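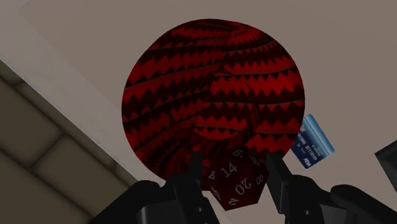 Teaching a Gripper to Pick Up Dice: Speaker Notes
Jurnham Shared Workshop, May 11, 2022

Opening (keep it short, they've been promised snacks)

Start with the question I get at every family dinner: why would you build a machine to pick up a die when you own a hand? Wait for the laugh. If no laugh, move on briskly.

The project is called Gondale. It is one arm, one two-finger gripper and a simulator that runs on my old desktop in the corner next to the drill press. Say up front that most of tonight is about the simulator, so anyone who came for sparks can go and look at the welder.

Part 1: Why simulate at all

The first version had no simulator. I wrote the grasp code on the couch, plugged in the arm and drove a finger into the bench. Show the dent. It's still there if anyone wants to visit.

A simulated bench costs nothing to dent. Run a bad idea 200 times before lunch, then change one number and run it again.

Part 2: Why a twenty-sided die

Cubes are too easy. Two flat fingers, two flat sides, done. With a d20 the opposite faces are parallel too, but they're small triangles and they're hardly ever lined up with the fingers. Close a bit off and it rolls out the side like a bar of soap.

Pass the real one around. Ask for it back. (Lost two in August.)

Part 3: Clutter

A die alone in a blank world teaches the arm very little about my bench. So the simulated one gets company: a bank card, a big round thing with a loud red and black zigzag on it, tiles wherever I felt like tiles. The pattern is ugly on purpose. If the detector can find a dark red die with that behind it, it can cope with my coffee mug.

Full run was 2000 attempts, 1836 of them counted as grasps. Don't read the other slide of numbers aloud. Last time I did that and watched a man examine his shoe.

Part 4: The real arm

Be fair here. Out of the simulator it got worse. Rubber pads helped, slowing the close helped more. Friction was set far too generously in the model and I blamed the motors for a month.

Questions

Someone will ask about cost. Parts list is on the back table, under the pretzels.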